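I said last winter I'd write up how I moved my mother's recipes out of the shoebox and into something the whole family can use. Long thread. I'm doing it in pieces between other things.

The box had 136 cards in it, plus clippings, plus the backs of envelopes. My mother wrote most of them. Some are in my grandmother's handwriting, and a few came from a neighbor in Drirngate who moved away before I was born.

First thing I did was sort by handwriting. I thought I'd sort by type of dish, but half the cards don't say what the dish is. One of them is headed "Thursday" and lists flour, lard, and an onion.

My grandmother didn't write down oven temperatures. She wrote "slow," "good," or "hot." I've been using 300, 375, and 425 and so far nothing has burned. If your family used different numbers for those, tell me.

She also used a teacup as a measure. We still have the teacup. I filled it with water and poured it into a measuring cup and it came to 5 fluid ounces, so that's the number I put in the notes. Every "cup" on her cards means that cup. It explains why my pound cake was always dry when I followed the card with a normal cup of flour.

My mother switched to standard measures at some point, but she copied a few of her mother's cards without converting them. So you get a card in my mother's writing with teacup amounts on it. I only caught it when the biscuit dough came out like paste.

I typed everything up exactly as written first, misspellings included, and put my corrections in a separate column. Please do it this way if you do it at all. I started out fixing as I went and had to redo the first eight cards.
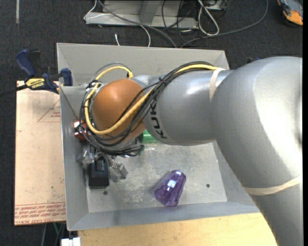 Next problem was the stains. Vanilla and grease make the ink spread, and on the older cards the fractions are gone. A 1/2 and a 1/4 look the same once there's butter on them. Where I couldn't tell, I made a half batch each way and wrote down which one tasted right.

My cousin's husband, Yoshinori Kaneko, read a lot of the faded ones for me. He used to grade handwritten exams and he can get through anything. He worked out that "scant gl. mlk" was a scant glass of milk. I'd had it down as some kind of gelatin.

That leaves the question of what size the glass was. I don't have the glass. I've been using three quarters of a cup.

Somebody asked yesterday about brands. A lot of the cards call for a can of this or a box of that by size, and the sizes have changed. The Gachanja baking chocolate my mother bought came in bigger squares than the ones in the store now. I weighed an old unopened box from the back of her pantry and wrote the amounts in ounces. Weight is the only thing I trust at this point.

Same with yeast. The cards say "one cake." Fresh cakes are hard to find where I live, so I use one packet of dry. The rolls rise a little faster and taste fine. My aunt says they don't taste the same. She may be right.

For the paper copies I went to the print shop on Lekow Street. Black and white, spiral bound, heavy cover. I asked for the pages on one side only so people can write on the backs. I'd do that again. The first copy I gave away already has notes in it.

What I would not do again is the small type. I wanted it to fit in a drawer. My uncle is 81 and he held it at arm's length and handed it to his daughter. The second printing is larger and doesn't fit in the drawer.

The original cards are in plastic sleeves now, the kind without PVC. Don't laminate old cards. Heat and glue are both bad for the ink, and you can't undo it. Keep them out of the kitchen too. I know that's where they've been all this time.

Several people want the pickle recipe. I'm not going to post that one as it was written. It's an open kettle method with no water bath, and the vinegar amount is one of the smeared fractions. I'm making it as a refrigerator pickle for now, with a tested brine, and using her spices. Mustard seed, dill, one dried pepper, and a grape leaf if you can get one.

Sombat Chaiyaporn asked if I recorded my mother talking about any of these. A little. I sat at the table with her one afternoon in December and went through the stack with my phone recording. She remembered who gave her nearly every card. She didn't remember how to make most of them. She said she'd stopped reading them years ago and just cooked.

If you have someone you can ask, ask about the people on the cards before you ask about the amounts. You can test amounts. I have one card signed "Brultum, from Ida" and nobody left knows if Brultum is the cake or the town.

I've made it twice. It's a plain yellow cake with caraway in it, baked in a loaf pan. Slow oven, an hour and ten minutes. We're calling the cake Brultum until somebody corrects us.

Still to do: the candy cards, which I've been putting off because I don't own a thermometer, and a stack of clippings with no dates. I'll add to this thread when I get through the candy.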